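Four pages of good practice

Posted 30/09/2025

So Dornel has finally put out its good practice guide for hand-held gripper work, and I've read it twice, which may be a record. I wanted to like it. I've been grumbling since March that every group teaching robots household chores has its own habits and writes none of them down.

The guide has 9 rules. Most of them are about paperwork. You fill in a session sheet, you name a supervisor, you keep the sheet for 700 days. Fine. I have no quarrel with a sheet, but I've signed plenty of them without anyone looking up from the desk.
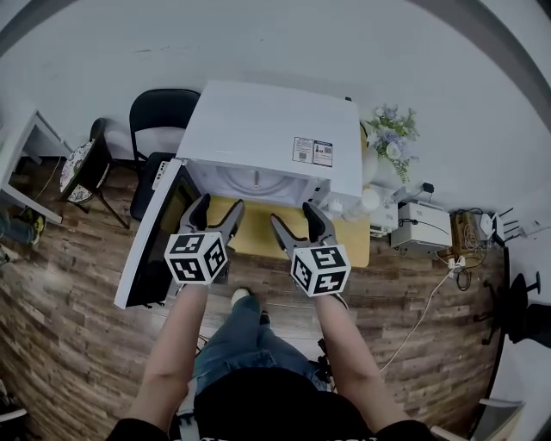 My trouble starts at rule 4, "operators shall maintain a natural working posture." Natural for whom? Hold a gripper in each hand for a morning and tell me what your wrists think is natural. There's no limit on how long one person can go, and no word on rest breaks. Bredura's older rules at least had a break in them, even if hardly anyone took it.

Then there's the floor. Cords get half a sentence ("kept tidy where practicable"), and I've never met a phrase that did less. Either a cord may cross the spot where people step back or it may not. Pick one.

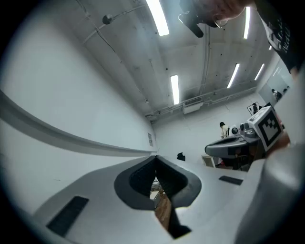
Rosalinda Soriano wrote to me after my last post to say I'm too hard on these people, that a loose rule gets followed and a strict one gets laughed at, and that she'd sooner have Dornel's guide on the wall than nothing. I take the point. I still think a rule you can't break isn't much of a rule.

The part on bystanders is better. It asks that anyone in the room be told when recording is on and agree to it beforehand, and it says so in plain words. Gerardo Macapagal tells me the Tenurby draft had that first. Good on them, whoever it was. 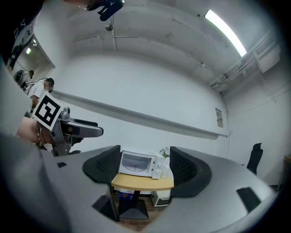
What I'd change

Put a number on the time limit. Ban cords from the standing area. Drop the $2,000 "recognised site" fee, because I can't find one thing it pays for besides a logo. I've sent all that to Dornel and will post the reply if I get one.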